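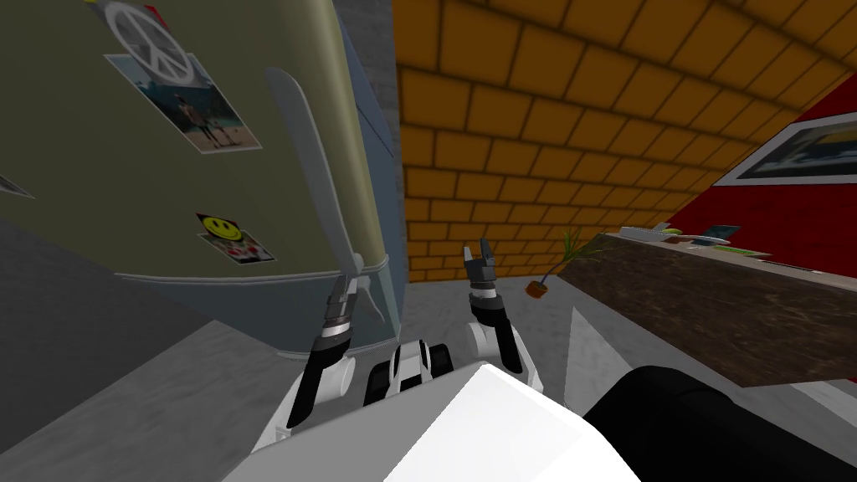
Filtov FT-2 fridge thermometer: long-term review

The Filtov FT-2 is a wireless thermometer for domestic fridges and freezers. It consists of a display unit and two sensors, one for each compartment. I bought mine from Rasavine at full price and have used it since last March. It replaced a Naris dial thermometer, which still works but can only be read with the door open.

In the box

Display unit, two sensors, two lanyards, a suction hook, and a folded instruction sheet in small print. Batteries are not supplied. The display takes two AAA cells and each sensor takes a coin cell. The sheet covers setup adequately but leaves out how to clear the stored minimum and maximum. Hold the left button until the figures flash, then press it again.

Setup

Fit the sensor batteries first, then the display batteries, and leave all three units side by side until both readings appear. If the display is powered up first it gives up searching and shows dashes, and the batteries have to come out again. Once paired, the units have stayed paired, including after a battery change in the freezer sensor.

The sensors are marked 1 and 2 on the back only. I wrote the numbers on the front in permanent marker before putting them in.

Placement

Where the sensor sits matters more than which thermometer you buy. The air just inside the door warms quickly each time it is opened and tells you little about the food. The back wall can be close to the cooling plate and reads low. I settled on the middle shelf, halfway back, with the sensor standing in a small glass so that it does not touch the shelf.

The display has a magnet on the back and a fold-out stand. The magnet is weaker than I would like. It holds on bare painted steel, but a sheet of paper underneath is enough to let it creep downwards when the door is shut firmly. 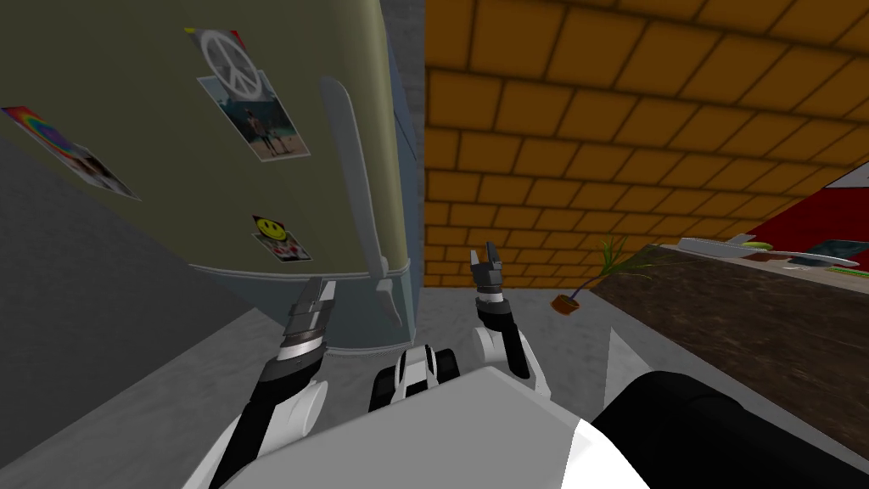

I now use the stand and keep the display on the worktop. Reception there is no worse than on the door. In the next room it drops out for a few minutes at a time, and upstairs there is no signal at all.

Accuracy

I checked both sensors in a sealed bag in a slush of crushed ice and water, which should settle at 0°C. Sensor 1 read 0.3 and sensor 2 read 0.1. The Naris dial, tested the same way, sat a little over 1. For a kitchen any of these is acceptable, though the Filtov is easier to read and does not need tapping.

Response is slow. After moving a sensor from room temperature to the fridge I allow a full half hour before trusting the figure. This is reasonable in a device meant to follow the temperature of stored food, and a faster sensor would set off the alarm every time someone fetched the milk.

I also left a 500 ml bottle of water on the same shelf overnight and measured it in the morning with a probe. The bottle and sensor 1 agreed to within half a degree.

Alarm

The alarm is adjustable in whole degrees for each sensor. It is shrill, brief, and repeats every minute until a button is pressed. It went off correctly when the freezer door was left ajar. It cannot be made quieter, only switched off, and after a battery change it returns to off without saying so. This is the one fault I would call serious.

Battery life

The display cells lasted seven months. The fridge sensor is still on its first cell. The freezer sensor needed a new one after five months, as coin cells do poorly in the cold.

Compared with the Wike

The Wike logging model stores 400 readings and sends them to a phone. I borrowed one for a fortnight. The graph was useful for seeing how long the fridge took to recover after a large shop was put away, and after that I stopped looking at it. It has no display of its own, so a quick check means finding the phone. For anyone keeping medicines at home the record may justify the higher price.

Verdict

Good accuracy, clear figures, weak magnet, poor instructions, and an alarm setting that does not survive a battery change. Four out of five. I would buy it again at the same price, and would check the alarm after every new set of cells.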